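Grardale jobs and skills open day, 2 July 2022

Quick notes before I forget it all. Got there late, parking was hopeless, walked in from the far end of the estate. 70 employers signed up according to the leaflet, and up to 700 people through the doors by lunch. Felt like more in the corridor.

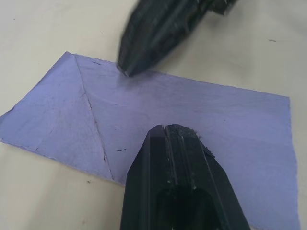 Started at the Irer stand. Warehouse and packing, mostly nights. Decent pay but no bus back after eleven, which they did admit when pushed. Melnychuk next, care work, training paid from day one. Long queue. Took two forms.

CV clinic upstairs was the best bit. Fifteen minutes each, no fuss. Stepan Stasiv did mine, crossed out half of page one and he was right. He said the centre placed 278 people last year and wants more on the driving course, which still has spaces in July.

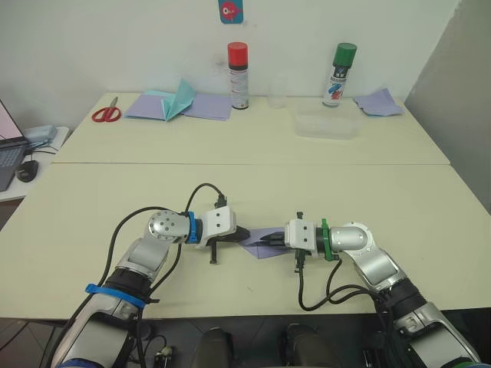 Talk on apprenticeships overran. Didnt catch the end. Main point: over-25s can apply, loads of people think they can't. Movach are taking on older starters, ask for the evening intake. Maths test is short, calculators allowed.

Tea was free, sandwiches gone by one. Signage poor, went round teh ground floor twice looking for the benefits advice desk (behind the lifts). Take a pen, and ID if you want to register on the day.
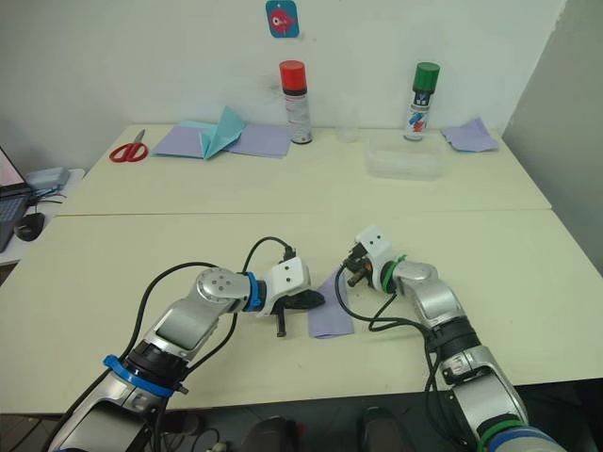

Two robot arms and a small lavender cloth, Grardale open day

Next one not announced yet. Forms back to the front desk or by post.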